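Home Archive Kitchen Water Contact

Descaling a kettle with citric acid: notes from November

The water where I live is hard. The supplier's figure for my postcode puts it well into the top band, and a kettle used several times a day shows a white crust within a fortnight. I have put this off for years by buying sachets. In November I bought a bag of plain citric acid instead and kept notes.

The kettle is a Trornex with a flat base and a concealed element, rated at 2937 watts on the plate underneath. My plug-in meter reads 2800 at full load, which I put down to the mains voltage here sitting a little low. I mention it only because scale is often blamed for a drop in power. Scale does not change what the element draws. It slows the transfer of heat into the water, so the base runs hotter and the cut-out may trip early. 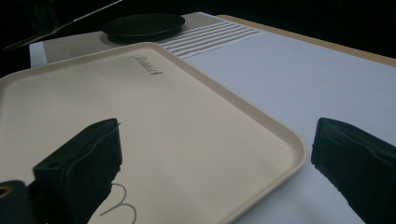 Method

Fill to the halfway mark with cold water. Add two level tablespoons of citric acid and stir until dissolved. Bring to the boil once, switch off at the wall and leave the lid open. Do not add the powder to water that is already boiling. It fizzes hard against the scale and can come over the top.

I left the first batch for 11 minutes, which was too short. The walls were clear but a ring remained where the base meets the side. A second batch at the same strength, left for half an hour, removed it. Rinse 3 times, boil a full kettle of plain water and throw that away.

Carola Meinecke wrote to ask why I don't use white vinegar. It works, but it is slower at the strength sold in shops and the smell stays in the plastic of the lid. Citric acid has no smell to speak of and costs less per treatment if bought by the kilo.

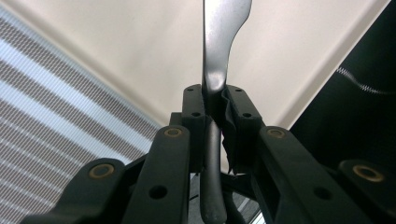

The one drawback is calcium citrate. If the solution is strong and is kept boiling, a second deposit can form which is harder to shift than the first. A single boil followed by a soak avoids this in my experience. I had it once, years ago, in a Whiteley urn that I had left simmering, and it had to be scraped.

Filters

I also tried a Prindik jug filter for the whole month. My test strips are coarse, so treat this with caution. A new cartridge brought the reading down by two colour blocks. By the third week the difference was one block, and I could not have told you which glass was which without the labels.
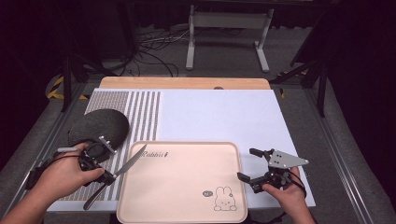

The makers suggest changing the cartridge monthly. For tea I would say that is right, and the film on the surface of the cup does come back as the cartridge wears out. For the kettle alone the sums don't work. A year of cartridges costs far more than a year of citric acid, and you still have to descale, only less often.

Storage: the powder takes up damp and sets into a lump. Keep it in a jar with a tight lid, label it, and keep it well away from the sugar. Do not use it on marble, enamel or aluminium.

Next I want to do the shower head, which has a rubber face and probably needs a weaker mix. Rosemarie Weidemann has lent me a conductivity meter, so the readings should be better than the strips.

Share 3 | 11 comments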